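Orange peel

Orange peel is the outer covering of the fruit of the sweet orange and related citrus. It has two layers: a thin colored outer layer, the flavedo, and a spongy white inner layer, the albedo. Peel thickness varies with variety, rootstock, climate and the position of the fruit on the tree.

Structure

The flavedo contains the pigments and the oil glands. The glands lie just under the skin and give the surface its dimpled texture. Each gland is a small cavity with no outlet, so the oil is released only when the tissue is bent, scraped or pressed. The albedo is made of loosely joined cells with large air spaces between them and is rich in pectin.

Color

Green fruit contains chlorophyll, which breaks down as nights become cooler and leaves the carotenoids visible. In warm regions the peel may stay green on fruit that is fully ripe inside — color alone is a poor guide to maturity. Some packing houses treat green fruit with ethylene to speed the change.

Surface defects

Creasing is a disorder in which the albedo separates and the flavedo sinks into the gaps, leaving shallow grooves. It is more common in thin-skinned fruit and in fruit left late on the tree. Hui-mei Lam, in a survey of 3000 fruit from 855 trees in the Fadavach district, recorded more creasing on the shaded side of the canopy. Wind scarring, by contrast, is limited to the outer cells and begins when the fruit is small.

Uses

Peel oil is recovered by cold pressing and is used in flavorings, cleaners and perfume. Dried peel is used as a seasoning and in teas. The albedo is a commercial source of pectin, and the residue left after juicing is often dried for cattle feed — usually with lime added to help release water.

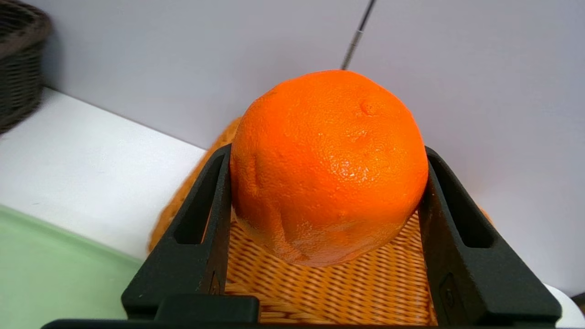

Candied peel is made by boiling strips in several changes of water to reduce bitterness, then simmering them in syrup of increasing strength until the flesh turns translucent.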